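The Last Save at Hernside

The old woman who kept the lighthouse at Hernside had been playing the same game of Roltero for sixteen years, and she was not in any hurry to finish it now. She played on a machine that hummed like a refrigerator, with a keyboard whose letters had worn away so long ago that she had forgotten which of them she used. The game itself was simple enough. You had a kingdom, and a river, and a neighbor across the river who wanted your kingdom, and every turn was one season of one year. Most people won or lost in an evening. She was on turn 300. 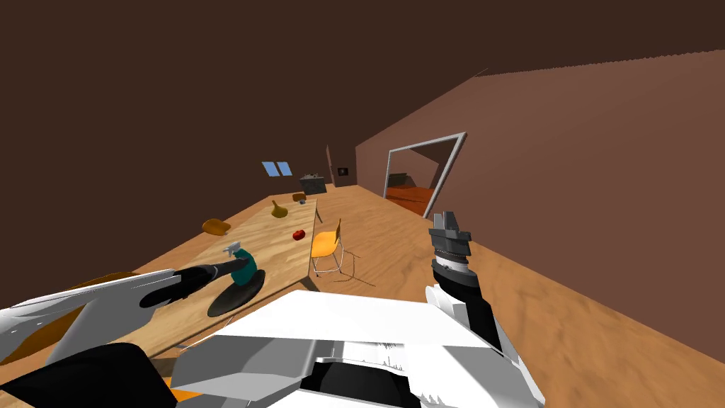 The Radebe Tabletop and Turn-Based Club – Story Corner

Her neighbor across the river was called Gemum, and Gemum was only a few lines of code, written by some young person who had surely gone on to better-paid work. It had a little painted face with a beard, and it could say perhaps a dozen things. "Your walls are thin, friend." "My granaries are full." "Shall we talk of peace?" She had heard every one of them so many times that she answered out loud, with her mouth full of toast, the way you might answer a husband reading bits out of the newspaper.

In the early years she had fought him properly. She had burned his bridges and he had burned her mills, and once, in a very bad winter, he had come right up to the palace gate with his elephants and she had gone to bed furious and lain there planning until it was time to put out the lamp. But somewhere in all those seasons the two of them had settled down. She kept an army because the game insisted on one, and she marched it up and down the riverbank so that the men would not get bored – she worried about that sort of thing, even knowing what they were made of.

Then one evening in May, with the fog so thick that the horn had been going since lunch, she pressed the key to end her turn and Gemum said something new.

"Three more," he said.

She put down her cup. She waited for the rest of it, but the little painted face only blinked, as it always did, and the river went on sliding past in its four shades of blue. She got up and found the manual, which was in the drawer with the string and the candle ends, and she read it from front to back with her good glasses on, and there on the very last page, in small type, was a line she must have skipped when she was younger and more eager to get to the elephants. The calendar of Roltero ran to 303 turns. After that the scores would be added up, and the kingdoms would close.

Well, she thought. He might have mentioned it sooner.

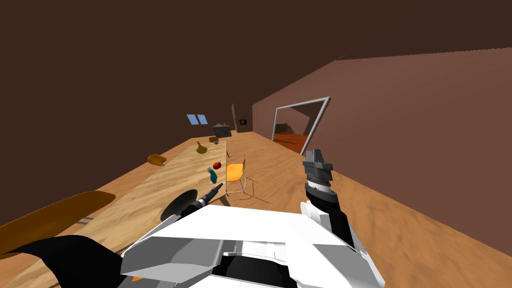
The First of the Three

She spent the spring turn on roads. There was no sense in it, for a road took ten seasons to pay for itself, but she had always meant to join the hill villages to the harbor, and it seemed a shame to leave them walking through mud forever. Gemum built a granary. He had always been fond of granaries.

On the summer turn she sent the whole army home, every last pikeman, and the game asked her whether she was sure, and then asked her again. She said yes both times. Across the river the bearded face looked at her for what felt like a good long while.

"Your walls are thin, friend," said Gemum.

"I know they are," she said, and buttered another piece of toast.

He did not come. She watched for the elephants all through his move, leaning close to the glass, and all he did was rebuild the bridge by the willow trees, the first one she had ever burned.

For the autumn turn, she had nothing left to build and no gold to build it with. She put the pointer over the button and held it there while the horn sounded outside, and sounded again. Then she went upstairs to see to the lamp, and left the machine humming in the dark kitchen with the river still moving on it, and Gemum waiting politely on the other side.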